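Capítulo 4. Enseñar una tarea con las manos

4.1 Del mando a la pinza

Programar un brazo para que suelde siempre el mismo punto es un problema resuelto desde hace décadas. Programarlo para doblar una camisa no lo es. La tela no tiene una forma fija y cada intento empieza en una posición distinta. Por eso, en las tareas con objetos blandos se recurre a la demostración: una persona ejecuta el trabajo y el sistema aprende de los registros.

En este capítulo se estudian 2 maneras de demostrar. En la teleoperación, la persona mueve el robot a distancia y ve el resultado en el propio robot. En la demostración con pinza de mano, sostiene una herramienta con dedos parecidos a los del robot y trabaja directamente sobre el objeto.
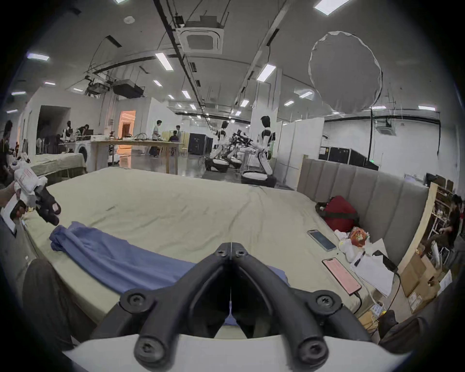
La pinza de mano obliga al demostrador a renunciar a sus dedos. Quien dobla ropa en casa pellizca, alisa con la palma y sujeta con el antebrazo; con la herramienta solo puede abrir, cerrar y desplazar. Una prenda arrugada sobre una sábana, como la azul que queda delante de los dedos de la pinza, se convierte así en un ejercicio de planificación: hay que elegir por dónde agarrarla antes de acercarse. Cuando se trabaja con una pinza en cada mano, además, conviene decidir cuál sujeta y cuál tira.

4.2 Qué debe contener una demostración

Una demostración útil tiene un principio y un final reconocibles. Glenys Grimshaw, en el manual de prácticas de Skollside, recomienda variar la posición inicial de la prenda en cada repetición y mantener constante el criterio de tarea terminada. En el ejercicio Prusteck, que se desarrolla al final del capítulo, se parte de 70 demostraciones y se llega a unas 1000.

También interesa el entorno. Si todas las repeticiones se graban sobre una mesa vacía, el modelo puede fallar ante cualquier objeto añadido.
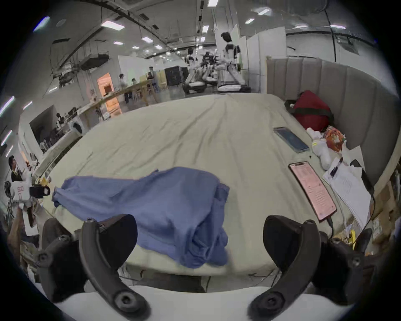
Figura 4.2. Pinza de dos dedos ante una prenda azul. En la cama hay también dos teléfonos, un bolso rojo y papeles.

Los objetos ajenos a la tarea no deben retirarse por sistema. Deben, eso sí, cambiar de sitio entre sesiones, para que el modelo no los tome como referencia de dónde está la prenda. El apartado 4.3 explica cómo repartir esos cambios entre las sesiones de grabación.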